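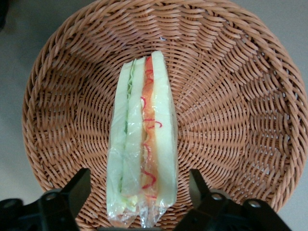 Monday, dye shed. Second round on the brown onion skins, carried over from last week. The Guldale fleece came up a flat mustard in the first bath and I wanted to know whether that was the wool or the water, so this morning I ran the same skins with rainwater from the tank and nothing else changed. Same alum, same pot, same gas ring on low. The colour I am after is the tan-orange of a wicker basket, with the brown that sits down in the gaps of the weave as the darker end of the range. I have been calling that pair "basket light" and "basket dark" on the tags, so if you find those tags on the line, that is what they mean.

Skins went in to soak overnight. Brought up slowly and held under a simmer for an hour, then strained through the old pillowcase. The liquor was clear and a good deal redder than the town water batch, which had a greenish look from the start. Did not test the town water for iron. Should have.

Wool in at 11. Two skeins of the Guldale and one of the Jerdale two-ply, all wetted out first. The Jerdale takes colour faster on the outside and I had to keep turning it. It still has a pale patch where the tie was too tight. Retied the others in a loose figure eight and they look fine.

Lifted the first Guldale skein after half an hour and it was already a clear orange. Left the second in to cool with the bath. Jerdale came out with the first.

Tag numbers carry on from the spring book. The first skein today is 1529. I skipped the one before it by mistake and have left the gap, so please don't go looking for the missing sample.

Afternoon: iron dip on cut lengths from 1529. Pinch of ferrous sulphate in a jar of warm water, in and out while counting to twenty. It went olive straight off, much too far. Halved the strength and tried again and got a dull khaki. Halved again and it finally moved toward brown, though still on the cool side. I don't think iron is the way to basket dark. Next try is a short bath in the walnut left over from the Trernesholm order, then back into the onion. There is most of a jar of it on the bottom shelf behind the vinegar. It smells off but the last lot smelled the same and dyed well enough.

Rinse notes. First Guldale skein ran yellow through three changes of water and then clear. Jerdale ran longer. I used the grey tub for both, and the grey tub needs a scrub before anyone puts a pale colour in it. The plug leaks again.

Light test: wound strips of each onto card, covered half with foil and put them in the north window beside the madder ones. The madder cards can come down in December. Leave the onion ones where they are until the foil side and the open side can be told apart without holding them up to the door.

Alum is low. Goh had the fine grade last time and it dissolved better than the lumpy stuff from the garden place, so order from there. Also need pH strips, and new gloves in medium, as the ones on the hook have a split thumb.

Second Guldale skein is still in the pot with the lid on. Lift it first thing, squeeze, don't wring, and hang it in the shade end of the shed. Keep the liquor. There is enough colour left for a paler skein and I want to see how far down it goes.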